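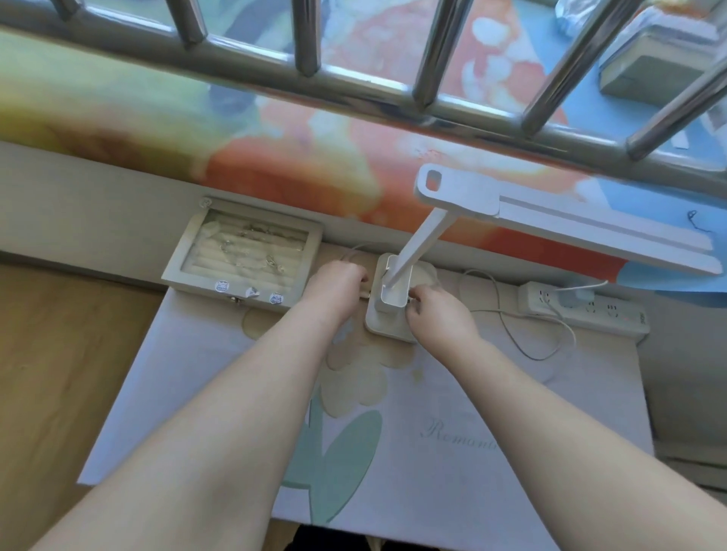 Tuesday, color bench

Carrying on with the areola prosthetics for the Vorndale clinic. Batch 2 came out of the molds this morning. Edges are better than last time, thin enough to lie down on the back of my hand without a visible step. One piece tore at the rim when I pulled it. I had started peeling from the thin side. Start from the center next time and work outward with a wet fingertip.

Base silicone is the Fornska soft grade, same tub as before, 200 g mixed. Catalyst by weight on the small scale. I stirred by hand and then degassed in the chamber until it stopped rising. There are still pinholes in two pieces, both from the left side of the tray, so I think the tray was not level in the oven. Put a shim under it and check with water before the next pour.

Color. The clinic sent three skin references and asked for each in a light, middle and deep version of the areola. Ivone did the first set on her own and I did the second, so we could see how far apart we land from the same notes. Light and middle are close. Deep is not – hers is browner, mine has too much red. Looked at outdoors by the loading door, hers is the better match to the reference. I went back to my mixing sheet and found I had written "red oxide, 1 drop" and then added a second one without writing it down. Crossed out and corrected.

The Ustetti pigments are stronger than the old ones. A drop off the bottle tip is too coarse for the light shades. From now on let's cut them first in a little of part A and weigh that in. Label the cut ones with a C and the day they were made, and throw them out after a week.

Freckling: tried the toothbrush flick and the fine sponge. The toothbrush looks better at arm's length but leaves larger spots that look like a printing fault close up. Sponge first, then a very few flicked spots over it. Seal coat went on thin, matte powder while it was still tacky. The shine is gone except in the fold around the nipple, where powder does not reach. Try a soft eye shadow brush.

Adhesion test, day four. Rui has been wearing one piece on his upper chest with the medical adhesive and one with the reusable backing. The adhesive one has stayed on through showers and a swim. The backing one let go at the lower edge on day two and he washed it and put it back. No redness under either. He shaved the area beforehand, so this tells us nothing about scar tissue, and scar tissue is what most of these will be stuck to. The clinic nurse said some of the women have very little feeling on that side and might not notice a rub. That needs to go in the wearer leaflet, near the top: look at the skin every time you take it off.

Flex rig: the Mota bender stopped by itself at 305 cycles. The plan was 1,000. The sample was fine and the belt had slipped. Tightened it and restarted from zero with the same sample, so that one now has extra cycles on it. Noted on the bag.

Ivone talked to one of the wearers who tried batch one. Her comments, from Ivone's notes:
– color fine at home, too pink at work
– would like it a bit flatter, it shows under a thin T-shirt
– wants a second one as a spare, would pay for it
– the box is too big for a toiletry bag

Flatter is easy, the mold insert comes out and we can turn it down. I will do one insert at two thirds height and keep the full height one as it is. Some people having a single side done will need to match the other breast, so we can't just drop it.

To do
Level the oven shelf
Remix deep shade to Ivone's recipe, both of us, separate cups
Turn down one insert
Ask the clinic if they have smaller boxes
Rui to take both pieces off Friday morning, photograph the skin right away and again at noon
Order gloves, nitrile only. The latex ones stop the silicone from curing and there is still an open box by the sink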